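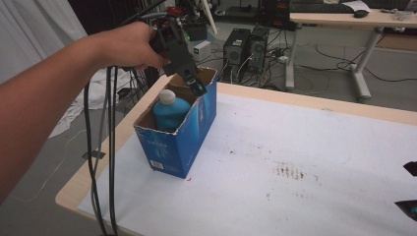
Blog > Robots > Good Habits

Our house rules for hand-held gripper work

I love a good rulebook. There, I said it! We finally wrote ours down in December, and it fits on one page, and I have been telling everyone who will listen.

A bit of background. Our group in Midstead records people doing everyday jobs with hand-held grippers — reach into a box, get hold of a bottle, that sort of thing. The project is called Stulum, and we have 936 recordings so far, with a target of 4,000. For a long time each of us had our own way of doing it, and when I went through the first 300 I could tell who had been working that day just from how they approached the object. Fun for me, lousy for the data.

So, the rules I care about most:

Start with the jaws open and in clear view. If you're already closing when the recording begins, do it over.

Come in from above when the thing is standing in a box, and go slowly past the rim. Cardboard flaps come off first if they get in the way.

Keep slack in the cables. A tight cable pulls on your wrist and you start to steer around it without noticing. (I did this for weeks.)

Look at the fingers before every set. Pads, screws, clamps, all of it. It takes less time than reading this paragraph.

Write the table down too. Stains, pen marks, a new sheet, whatever has changed goes in the log with the recording number.
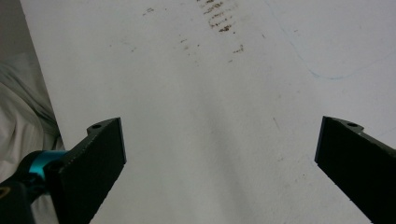 Gripper fingers apart over the white work surface, brown marks and all.

That last rule came out of the Momorer checklist, which we borrowed from heavily, and it's the one people argue with. Does a smudge really matter? I say log it! Recording 649 has a note that just says "same marks as before," and I was so happy to find it.

Next up is the Ghasemi naming scheme for files — I have opinions, and they need a post of their own.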